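The fridge door should decide the layout

Most small-room plans place the refrigerator last. The sink goes where the pipes are, the worktop goes where the light is, and the fridge goes into whatever gap is left. I think the order is wrong, and that the swing of the fridge door should be fixed on the plan before any desk or cupboard is drawn.

A refrigerator needs two areas of floor. The first is its own footprint, printed on the delivery sheet. The second is the space in which a person stands, opens the door and steps clear of it. The second is usually larger and appears on no sheet. It also has to stay empty, which makes it the first thing to be lost when a room is short of space.

My own measurements come from the shared kitchen on the second floor at Zandodham, where the gap between the fridge and the nearest fixed furniture was 128 mm short of what the upper door needed to open fully. The door opened far enough to take out milk. It did not open far enough to remove a shelf, so the shelves were not washed until the unit was pulled forward.

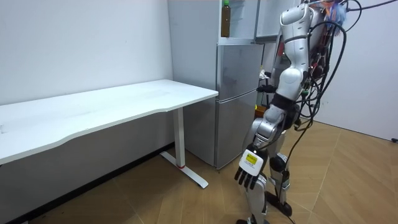
Refrigerator against the back wall, approached from the right edge of the upper door.

Handle side matters more than door width. A person reaching for the right edge of a door will stand to the right of it, and the floor there must be free. If a long desk has to share the room, it belongs on the other side. Reversible hinges are often offered as the cure for a bad position, but on two-door models the job means moving both sets, and in my experience it is rarely done after the first week.

The usual objection is cost. Skurner, who fitted the kitchen, quoted 2421 for moving the sockets and one run of cupboards, and on that figure the tenants kept the layout they had. I accept the arithmetic. The same change at drawing stage would have been a line moved on paper.

Plans should show the door arc at full opening, drawn to scale, with the standing area marked – and nothing else should be placed inside it.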